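Baño largo y estrecho: ¿se puede poner microcemento encima del suelo viejo?

Publicado en Reformas y baños

tapia_reformando
Buenas. Tengo un baño en forma de pasillo, de 80 cm de paso libre en la parte más justa, con baldosa de gres de los años 70 que no se mueve pero es muy fea. No quiero picar porque vivo en un segundo y el vecino de abajo ya tuvo goteras en febrero. He pedido precio para microcemento y me dicen que se puede aplicar encima, pero otro profesional me ha dicho que con el tiempo se marcan las juntas. También me preocupa el color: quiero un suelo rojizo y paredes beige, y no sé si un solo tono de punta a punta hará que parezca todavía más largo.

Clyde Castellanos
Se puede, siempre que la baldosa esté firme. Golpea cada pieza con el mango de un destornillador y las que suenen a hueco las levantas y las rellenas con mortero. Después desengrasa bien, aplica puente de unión para superficies no absorbentes y pon malla de fibra de vidrio en toda la superficie. Las juntas se marcan cuando se ahorran la malla o la capa de regularización. Entre todo suben 3 mm, así que mira antes si la puerta roza.

En cuanto al color, un suelo continuo alarga el espacio, pero también lo deja más limpio a la vista. Yo pondría los sanitarios en la misma pared y dejaría el otro lado libre.
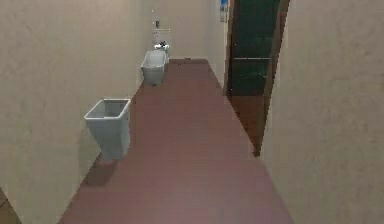
Suelo rojizo continuo, paredes beige y sanitarios blancos a la izquierda.

Para que no se haga tan largo, pinta la pared del fondo un tono más oscuro que las laterales. Pide una muestra del color ya sellada, porque el barniz oscurece bastante los rojizos.

elberg200
yo lo hice hace dos años y bien, solo una fisura pequeña al lado del desagüe. usa jabón neutro y nada de lejía

Mistalis
Si el presupuesto no llega, mira el vinilo en rollo. En el mío, de 200 cm de ancho, no hubo que hacer ni una junta. Aguanta menos que el microcemento, pero se coloca en una mañana. Sella el perímetro con silicona antimoho y deja secar un día entero antes de usar la ducha.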